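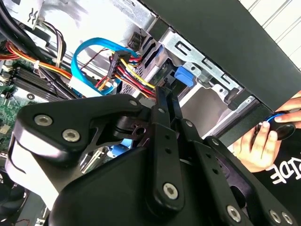
Verkabelung im Desktop-Computer

Als Verkabelung eines Desktop-Computers bezeichnet man die Gesamtheit der Leitungen, die im Inneren des Gehäuses die Komponenten miteinander verbinden. Man unterscheidet dabei zwei Gruppen: die Stromkabel, die vom Netzteil ausgehen, und die Datenkabel, die zwischen der Hauptplatine und den Laufwerken verlaufen. Dazu kommen noch dünne Leitungen für Schalter, Leuchtdioden und Lüfter, die in der Literatur oft als eine eigene Gruppe behandelt werden.

Bei vielen älteren Geräten nimmt die Verkabelung einen großen Teil des freien Raums im Gehäuse ein. Wer einen solchen Rechner öffnet, sieht meistens zuerst die Kabel und erst danach die Platine.

Stromkabel

Das Netzteil wandelt die Wechselspannung aus der Steckdose in mehrere Gleichspannungen um. Diese Spannungen werden durch farbige Einzeladern verteilt, und die Farbe der Isolierung gibt dabei die Spannung an. Nach der verbreiteten ATX-Norm gilt folgende Zuordnung:

Gelb: 12 Volt
Rot: 5 Volt
Orange: 3,3 Volt
Schwarz: Masse
Violett: 5 Volt im Bereitschaftsbetrieb
Grün: Einschaltsignal

Die Adern werden zu Bündeln zusammengefasst und enden in mehrpoligen Steckern aus Kunststoff. In der Abbildung am Anfang des Artikels ist ein solches Bündel mit roten, gelben, schwarzen und orangen Adern an einem schwarzen Stecker zu sehen. Bei neueren Netzteilen sind oft alle Adern schwarz, sodass man die Spannung nur noch an der Position im Stecker erkennen kann. Für die Fehlersuche ist das ein Nachteil – man braucht dann einen Belegungsplan oder ein Messgerät.

Der größte Stecker versorgt die Hauptplatine. Er hat in der heutigen Form 24 Kontakte und besitzt eine Rastnase, die beim Abziehen gedrückt werden muss. Ein weiterer, kleinerer Stecker liefert den Strom für den Prozessor. Laufwerke werden über flache SATA-Stromstecker oder, bei älteren Modellen, über vierpolige Stecker angeschlossen, die umgangssprachlich meistens Molex-Stecker heißen.

Datenkabel

Für Festplatten und optische Laufwerke wurde in den neunziger Jahren vor allem das breite Flachbandkabel verwendet. Es war grau, wenig biegsam und behinderte den Luftstrom. Seit der Einführung der seriellen Schnittstelle SATA ist es weitgehend verschwunden.

Ein SATA-Datenkabel enthält sieben Leiter, von denen vier für die Übertragung der Daten und drei als Masse dienen. Es ist schmal und darf nach der Norm höchstens einen Meter lang sein. Die Farbe des Mantels hat keine technische Bedeutung. Verbreitet sind Rot, Schwarz, Gelb und Blau, und manche Hersteller verwenden verschiedene Farben, damit man die Anschlüsse leichter unterscheiden kann. Das hellblaue Kabel in der Abbildung ist in einem weiten Bogen geführt und trägt an einem Ende einen flachen weißen Stecker.

Ein weiter Bogen ist für diese Kabel günstig. Wird ein SATA-Kabel scharf geknickt, können die Leiter im Inneren beschädigt werden, und die Übertragung wird unzuverlässig. Solche Fehler sind schwer zu finden, weil das Kabel von außen oft unversehrt aussieht.

Führung und Befestigung

Die einfachste Form der Befestigung ist der Kabelbinder. Er fasst mehrere Adern zu einem Strang zusammen und hält sie von den Lüftern fern. Der kleine weiße Kabelbinder in der Abbildung hält einige der Adern oben links zusammen. Neben Kabelbindern aus Kunststoff werden auch Klettbänder benutzt, die man ohne Werkzeug wieder öffnen kann.

In Gehäusen der einfachen Bauart gibt es keinen besonderen Platz für die Kabel. Sie laufen quer durch den Innenraum, häufig über die Speicherbänke hinweg oder am Laufwerkskäfig entlang. Wenn ein Speichermodul getauscht werden soll, muss der Strang dann zuerst zur Seite gelegt werden. Gehäuse der höheren Preisklasse haben hinter der Hauptplatine einen Zwischenraum, durch den die Kabel fast unsichtbar geführt werden.

Ein Beispiel für eine Zwischenlösung ist die Gehäusereihe Risar des Herstellers Dravix. Sie besitzt seitlich am Laufwerkskäfig eine Rinne, in welche die Kabel eingelegt und mit einer Klappe gesichert werden. Die Rinne fasst bis zu 14 Leitungen und wurde später auch für andere Modelle des Herstellers übernommen.

Einfluss auf die Kühlung

Ob eine geordnete Verkabelung die Kühlung verbessert, wird unterschiedlich beurteilt. Olga Salcedo und Macarena Sotomayor untersuchten diese Frage an 540 gebrauchten Bürorechnern, die bei der Firma Carrasco zur Wiederaufbereitung angeliefert worden waren. Sie fanden bei den meisten Geräten nur einen kleinen Unterschied von ungefähr 2 Grad, solange kein Kabel direkt vor einem Lüfter lag. Deutlicher war nach ihren Angaben die Wirkung auf den Staub: In dichten Kabelbündeln sammelt er sich schneller an und lässt sich nur mit Mühe entfernen.

Trennen und Verbinden

Vor Arbeiten an der Verkabelung wird der Rechner ausgeschaltet und vom Stromnetz getrennt. Üblich ist es, danach den Einschaltknopf kurz zu drücken, damit sich Restladungen abbauen. Das Netzteil selbst wird dabei nicht geöffnet.

Stecker zieht man am Gehäuse und niemals an den Adern. Bei Steckern mit Verriegelung muss die Rastnase ganz gedrückt sein, bevor man zieht. Sitzt der Stecker sehr fest, hilft eine leichte Bewegung in Längsrichtung; starkes Hebeln kann die Buchse von der Platine lösen. SATA-Stecker haben eine L-förmige Führung und passen deshalb nur in einer Lage. Sie sind aber empfindlich gegen seitlichen Druck.

Bei der Zerlegung von Altgeräten werden die Kabel in der Regel als Erstes entfernt. Der Zerlegebetrieb Dikolcombe sortiert sie nach Strom- und Datenkabeln, weil der Kupferanteil sehr verschieden ist. Gut erhaltene SATA-Kabel werden dort in Bündeln zu 10 Stück weiterverkauft, die übrigen kommen in die Verwertung.

Begriffe

Kabelbaum: fest zusammengefasstes Bündel von Leitungen mit gemeinsamem Verlauf.

Modulares Netzteil: Netzteil, bei dem die Kabel einzeln angesteckt werden – nicht benötigte Stränge können also weggelassen werden.

Adapterkabel: kurzes Kabel, das zwei verschiedene Steckertypen verbindet, zum Beispiel einen vierpoligen Laufwerksstecker mit einem SATA-Stromstecker.

Siehe auch

Netzteil, Hauptplatine, Serial ATA, Laufwerkskäfig, Kabelbinder

Letzte Bearbeitung: 25. September 2024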